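Crumbs stuck in the grain of a dark wood table, help

Haf Edwards
posted in Cleaning, November

Got a dark brown wood table secondhand, brand is Skumgate I think. Every meal leaves tiny bits in the grain and wiping just smears them about. Tried a damp cloth, tried a hoover on low. Is it the finish thats gone or am I doing it wrong? Don't want to sand it.

Tegwen Gwynne
11 helpful votes

Dry first, always. Soft brush along the grain – not across – then the cloth. Damp cloth on dry crumbs makes paste. Same kind of top, bits on it:

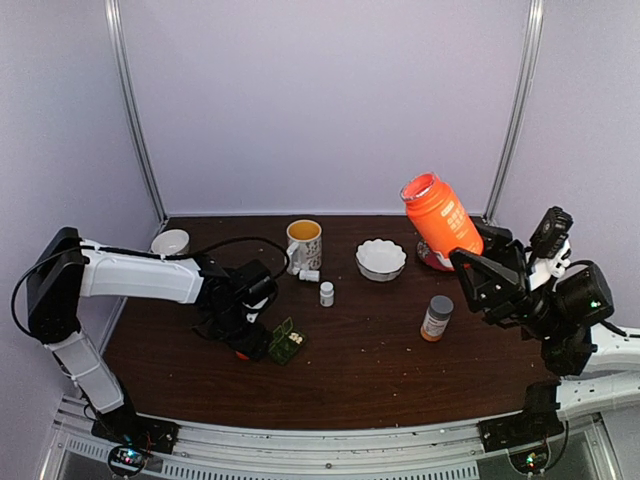
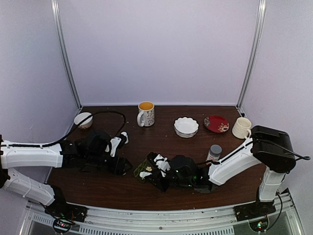 Dark wood tabletop with light specks, both pics

If water soaks in instead of beading, finish is worn. Thin coat of hard wax, leave overnight, buff. I use Vumis, the 70 size tin, lasts ages. Do a test patch underneath frist.

panicker92
2 helpful votes

just get a tablecloth

Haf Edwards

Brush worked on most of it. Water soaks right in so waxing tonight. Thanks Tegwen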